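Visit to the Tolonum home test site, Mon 8 July

I came with Halyna Holovko from Hollis, because we must choose a gripper before November. Tolonum does its tests in a normal home. I liked this idea very much.

Angus Faulkner showed us the two-arm set first. Both arms carry the same type of white gripper with black fingers, and the first object is always a cup on the table.
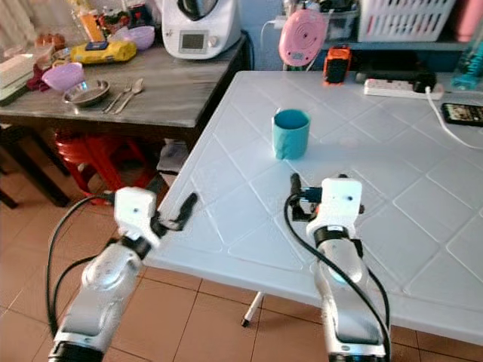
Can the fingers be changed without tools?
With the current version you need one small hex key, and the change takes 3 minutes for each side.

Halyna asked about the fingers for a long time. The Adus fingers are softer and cost 77 dollars for a pair. The Plallier fingers are stiffer — they cost 169 — and Angus prefers them for cutlery.

After this we talked about moving the robot through the home. 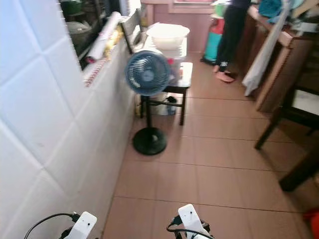

I had expected that the width would be the main difficulty, but Angus told us that the lighting gives him more trouble. His camera settings from the morning are not good in the evening, and he keeps two sets of them.

Then we came back to cups. A cup with a handle asks a decision from the controller: take the handle or take the body.

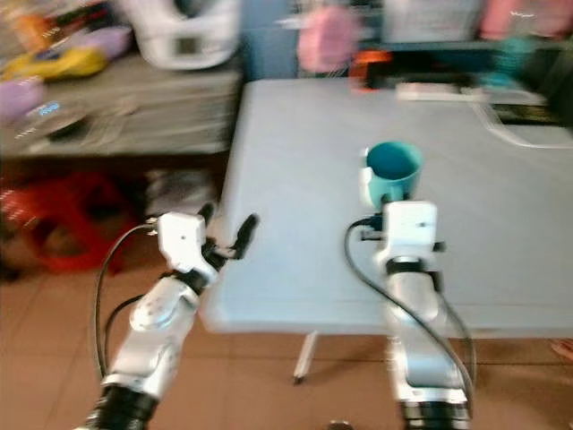

The teal mug held upright in the right gripper.

The old controller was slower at this decision. The new one has a log of 273 grasps from this site, and we were allowed to read it. 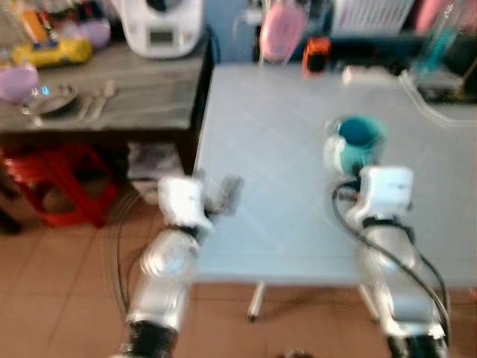
My remark was about the approach speed, which I would make lower in the last few centimeters. Angus wrote it down. We will borrow one pair of Adus fingers and send our results to him.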